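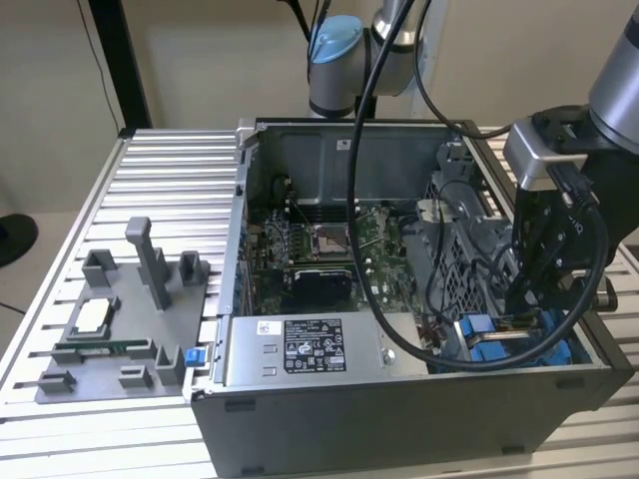

Which parts should I take out of an old desktop before recycling?
Posted by Yabsira Admasu, 22/08/2024

I have an old desktop computer which I want to give to the recycling point in Meredith. The side panel is already off and the case is lying flat. I would like to keep the memory and maybe the processor. Is it worth the work? And how do I store the parts so that they do not get damaged?

Birgit Harms
Keep the memory, it is easy. Disconnect the power cable, hold the power button for a few seconds and touch the bare metal of the case before you start. Open the clips at the ends of the slot and pull the module straight up. Hold it by the edges – please do not touch the gold contacts.

The processor needs more patience. Run the computer a few minutes before you begin, so the paste under the cooler becomes soft, then switch off and unplug. Turn the cooler a little to the left and right before you lift it. Every part should have its own place, with the processor lying metal side up. For long storage I use antistatic bags, 200 pieces are cheap but you need only two.

Kidus Tufa
not worth it, old processors sell for nothing. take the drive out though, your files are on it!!

Hiwot Ayele
I agree about the drive. Also put the screws in a small jar – the recycling point will take the case without them, but you will miss them later.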